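Filed under: Days Out, Open Doors, Small Workshops

I had been meaning to go to the September open day at Stalelari for years, and every time something came up (a cold, a cousin, a flat tire halfway there), so when the morning came and I was perfectly well and the car started, I took it as a sign and went. I'm so glad I did! If you have never heard of it, Stalelari is an office repair workshop, upstairs in a building on the Mandotmont side of town. People bring in the things that most offices throw out: hole punches, drawer units, desk lamps, date stamps, staplers above all. They fix what can be fixed and sell it back at prices that made me want a bigger bag.

You go in through a side door and up two flights, and at the top Wanpen Mahawong was handing out name stickers and pouring coffee. She told me they had repaired 3874 items since they opened, and that the number goes up on a chalkboard every evening before they lock up. I asked what the first one was. A stapler, she said, and she still uses it for the receipts. I bought a pair of date stamps before I had even taken my coat off, and there was a long chat with a couple from Prostumstead who had come for a lamp and were leaving with a drawer unit. I hope it fit in their car.

What I liked best was the bench work, except that a good deal of it doesn't happen at a bench. The light by the windows is better than anything in the middle of the room, so a lot of the small jobs get done there, down on the ledge with a plain sheet of white paper underneath. I have taken up the paper trick at home already. A stapler spring is a slippery little thing and so are the staples, and against white you can see where they've gone. I stayed by the window a good long while, watching a silver stapler held upright with its head opened, and I could happily have stayed longer.

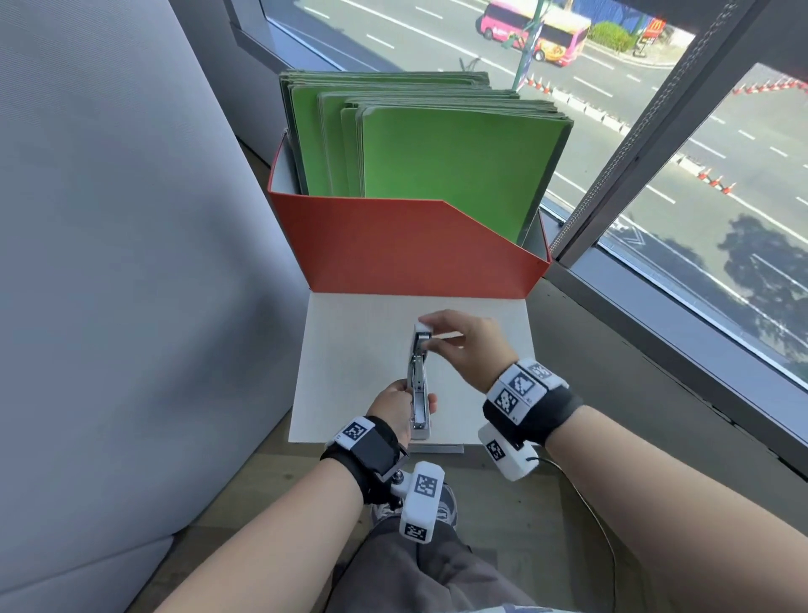
Elínborg Briem wrote to me after I mentioned all this in my last newsletter: "You were lucky with the light! When I went it rained all day and they had every lamp on. I took in my father's stapler, which hadn't closed properly in ages, and the trouble was one bent staple lying crossways at the front. I'd been squeezing harder and harder for months. Do tell people to look there first, and to stop squeezing."

So now I have told you. It matches what Poul Ingvarsson said in his little talk at eleven, which was meant to last ten minutes and went on until the coffee ran out. Most of the staplers that come through the door have a jam and nothing worse. He opens the head, slides the staples out, looks along the channel toward a window, and picks out whatever doesn't belong. Then the staples go back in and he tries it on scrap. He was very firm on the subject of oil. A drop on the hinge is fine, a drop in the channel and you'll have gray spots on your letters until spring. He also passed around a box of staples in mixed sizes and had us sort them by eye, and I did terribly.

The filing things have their own corner of my heart. I am a great one for a magazine file, the kind with the front sloping down so you can see what's in it, and there was a lovely orangey-red one on the window ledge, packed with green folders gone soft and frayed along the edges. I asked Auður Bach whether folders that worn get thrown out. She looked quite shocked. They keep them until the fold gives way, and after that the good side gets cut down for dividers. There is a whole shelf of these dividers in the shop, tied with string, and I came home with two bundles that I have no plans for whatsoever.

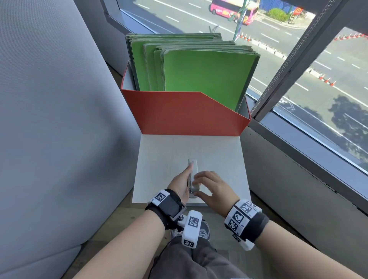 Stapler work at the window ledge, with the green folders behind and the road below.

It's a fine spot for looking out, too. You get the wide road underneath, and I could see traffic cones lined up and a pink bus going by, which pleased me more than it should have. I had my sandwich there at half past twelve.

After lunch came drawers, and I admit I nearly skipped it. How much can there be to say? Plenty, if Baldur Hauksdóttir is saying it! The shop takes apart drawer units that are past saving and keeps the slide rails, the long telescoping metal ones, and these are sorted by length. They had 422 of them on the racks that week. You can bring in your own broken rail and match it, which is what half the visitors seemed to be there for. The method is simple enough. Hold the rail upright with the closed end down, draw the inner part out slowly, and feel for the place where it catches. A rail that catches at one point usually has dirt or a small dent there. A rail that grates the whole way has lost its bearings and goes in the scrap bin. 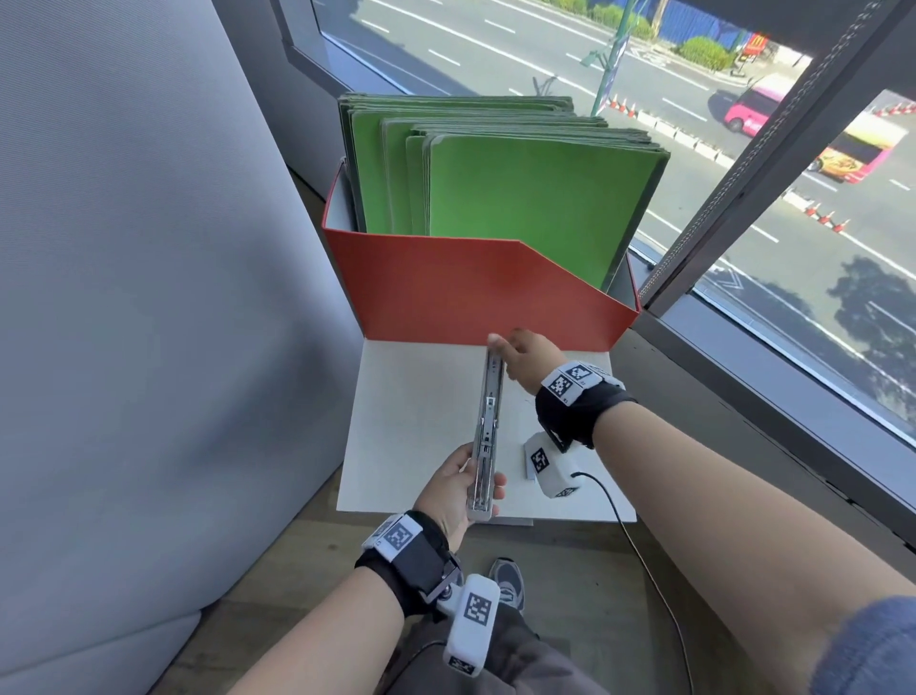
Can you replace one slide rail on a drawer and leave the old one on the other side?
You can if the length and the type are the same, though Baldur prefers to change both, as a fresh rail next to a worn one tends to make the drawer pull crooked.

I had no broken rail with me, of course, but I do have a desk at home with a bottom drawer that has needed a kick since we moved, and I wrote the measurements on my hand when I got back so I wouldn't forget them (I washed the dishes and forgot them). I'll have to go again.

A few practical things, for anyone tempted. The stairs are steep and there's no elevator that I could find. Parking is easy behind the old Donnelly building, and from there it's a short walk. The coffee is free but there's a jar. They hold the open day once a year, and the shop itself is open most afternoons, with the repair people in until five. Wanpen asked me to pass on that they can't take electric pencil sharpeners at the moment, as they have a closet full of them and no one willing to begin.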